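Mug tree and plate rack on a small table: how do I stop everything bumping into everything?
Kitchen Corner > Storage and small spaces

Posted by Maham Bukhari

Hi all, long-time reader, first time I've had anything to ask. We moved in June and the new kitchen has almost no cabinets, so most of our everyday dishes now live out in the open on a side table. It's 60 inches long, which sounded huge in the store and is not huge at all once you put a toaster oven on it.

What I have right now is a mug tree (Pillik, the short one with the square base), a wooden plate rack, the toaster oven, and a fruit bowl that has no business being there but my daughter keeps putting it back. The mugs swing into each other whenever somebody grabs one, and two of them already have chips on the rim. The plates I keep stacking in the rack front to back and then the one I want is always behind the others.

So, two things. Do you hang mugs on both sides of the tree or just go around it? And where does the plate rack go, next to the mugs or as far away as possible? I'd rather not buy anything else, I've spent enough on this table already. I'm also not drilling into the wall, we rent.

Ghazala Magsi
Member, 1,031 posts

Oh I have been through this! We had pretty much your setup for three years in our last apartment (minus the daughter and the fruit bowl) and I rearranged it so many times my husband started calling it the train station.

Mugs first. Put them on opposite sides of the post, same height, and stop at two if you can stand it. I know the tree has more pegs. The thing is that if you load one side first the whole stand wants to lean, and those short Pillik bases aren't very heavy, so you end up grabbing the post with one hand every time you take a mug with the other. Two across from each other and it stays put. Hang them by the handle and let the opening tip down a bit, that way dust doesn't settle inside and you're not rinsing a mug before every coffee. If they still knock together, give the tree a quarter turn so you're pulling the mug toward yourself and not past its neighbor. That was the big one for me!

Push the tree to the back of the table, somewhere near the middle. You reach over low things to get to it and that's fine, reaching over tall things is where the chips come from.

Then the plate rack goes at the front, well away from the toaster oven. Mine used to be right beside the oven door and I'd have to slide it over every single time I wanted toast. Skip a slot between plates if you have the slots to spare. And please sort by which one you use, not by size, I had the nice ones in front for months and kept digging behind them for the everyday ones like a fool.

The fruit bowl, I'd give up and let her win. A low round basket at the back left corner takes up a spot you can't comfortably reach for dishes anyway, and it's short enough that you can see over it. Wire basket for the odds and ends goes at the end of the table, with a board over the top so you get a shelf out of it.

Mug tree at the back, corn in the round basket, plates up front:

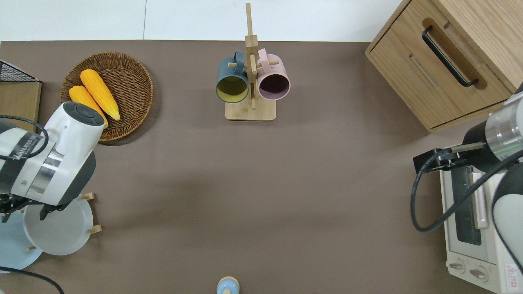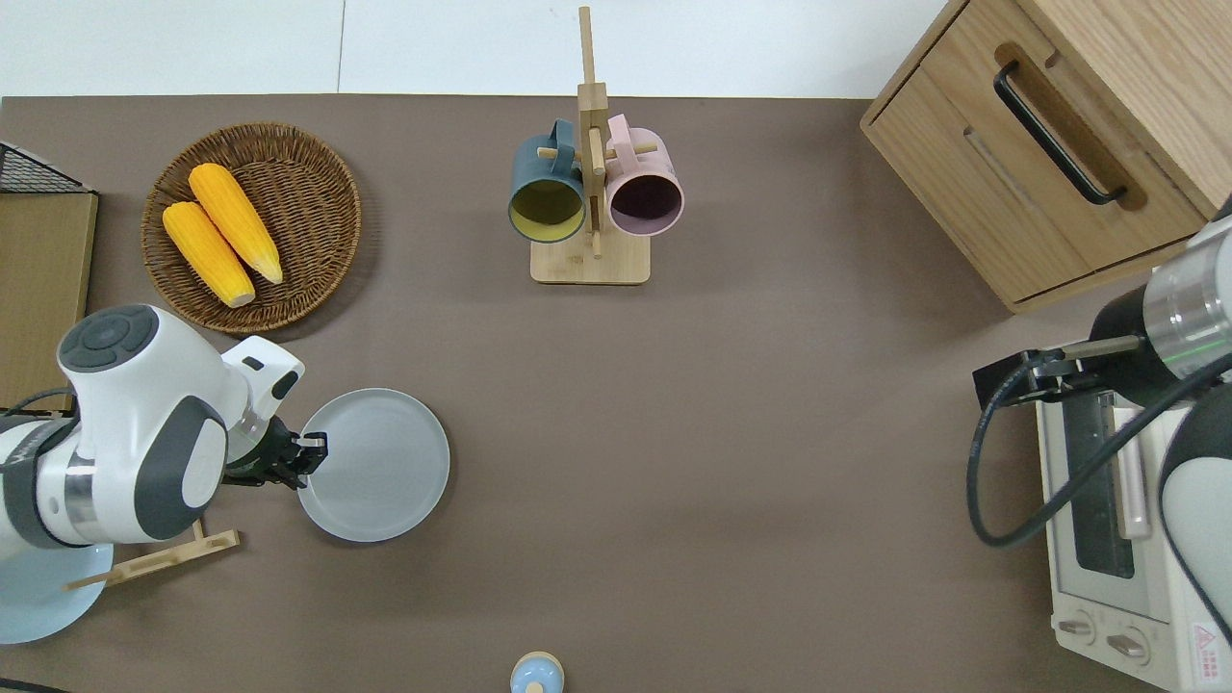
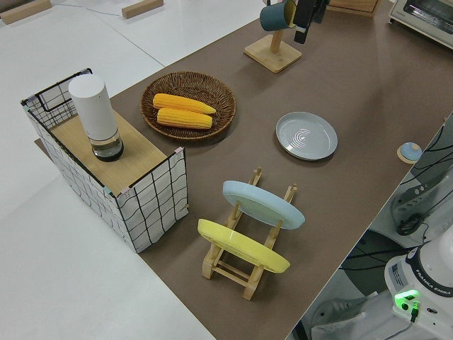

One more thing about the plates, since you said yours end up behind each other. Before you decide on the order, leave the rack alone for a few days and just notice which plate you go for. I was so sure it was the big dinner ones and it was the little side plates, every time, for toast and for cutting up an apple and for putting under a leaky jar. Those live in the front now. The dinner plates only come out in the evening and I don't mind reaching for them.

And check the pegs on the rack while you're at it. Mine was a Stondano and two of them worked loose, a dab of wood glue and leave it overnight.

Wajid Mengal
Member, 13 posts

Get rid of the mug tree. Stack the mugs. Done.

Zeeshan Bajwa
Member, 68 posts

Agree with Ghazala on the quarter turn. I'd add a bit of that grippy drawer liner under the base of the tree, you probably have some left over from the move. Cut it slightly smaller than the base so it doesn't show. Works under the plate rack too if your table is slick.

I wouldn't stack mugs if they're already chipping, mine got stuck inside each other and I broke a handle getting them apart.

Maham Bukhari

Thank you!! Did the quarter turn this morning and moved the tree to the back, and it's already a lot quieter at breakfast. The rack is up front now. I do have drawer liner somewhere, in one of the boxes I haven't opened. Ghazala, did you glue the pegs with the rack standing up or on its side?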